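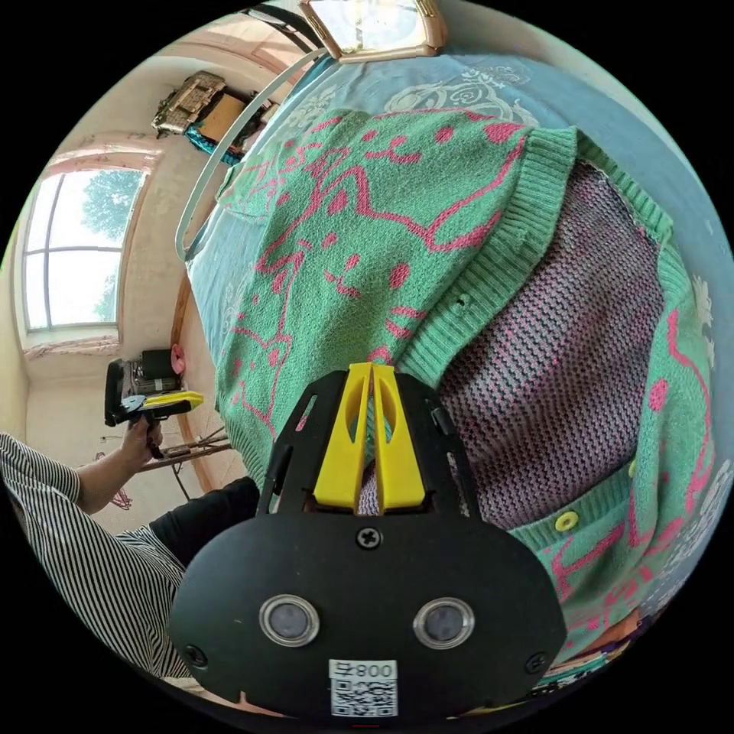
1/ Ich teste für zwei Wochen das Greiferset von Videdau, 500 Euro im Paket. Aufgabe: Strick greifen und falten.

2/ Bei dicken Falten sitzt der Griff, glatter Stoff rutscht öfter.
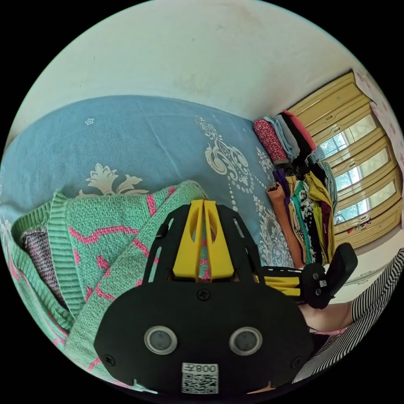

Hellblaues Laken, mintgrüner Strick, gelbe Finger.

3/ Der Support antwortet nach 6 Stunden, Veronika Ammann war sehr hilfreich.

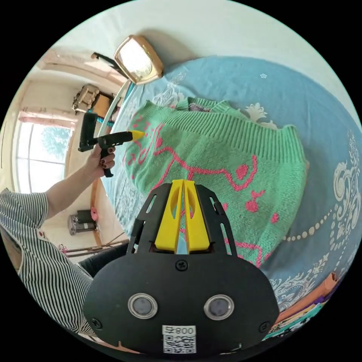 4/ Ersatzfinger kosten extra. Flach ausgebreitet wie der grüne Pullover ist Strick schwerer zu fassen. Mir fehlt eine weichere Auflage.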